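Retuning the bathroom extractor fan
4/9/24

The fan in our bathroom was replaced in March and has been too loud since the first day. The old one had the same duct and the same outside grille, so I started with the new unit. It is a Skendik inline model mounted in the attic, and it sits on two rubber feet screwed to a joist.

I measured at head height with the door closed. The result was 43 dB on the low setting, against a figure in the manual that I don't believe anyone gets in a real house. Most of the noise was a low hum, with very little air noise, which points to the mounting.

Three changes, in the order I made them:

First, I backed off the screws in the feet. They had been driven down until the rubber was flat, and flat rubber passes vibration straight into the wood. A half turn past contact is enough. The hum dropped a little.

Second, I replaced the last 380 mm of rigid duct on the room side with insulated flexible duct. Pull it tight before clamping. Slack flex adds resistance, and the fan then has to work harder for the same flow.

Third, I moved the run so that the duct no longer touches the ceiling board. It was resting on it for roughly 25 mm, just behind the light fitting – easy to miss without a mirror.

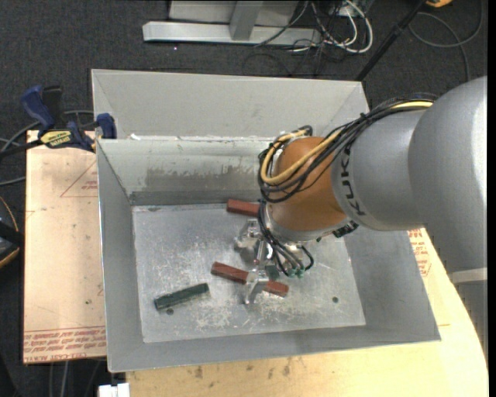
The third change made the most difference. The hum is now gone on low and faint on high. I did not repeat the sound reading on high, as the washing machine was running.

Helju Žukauskas wrote to ask whether a speed controller would have done the same job for less work. Possibly, but many cheap controllers make this type of motor buzz, and lower flow means a mirror that stays fogged. I would fix the mounting first and buy the controller later.

Still to do: seal the joint at the roof end with foil tape, and find out why the timer runs four minutes past its setting.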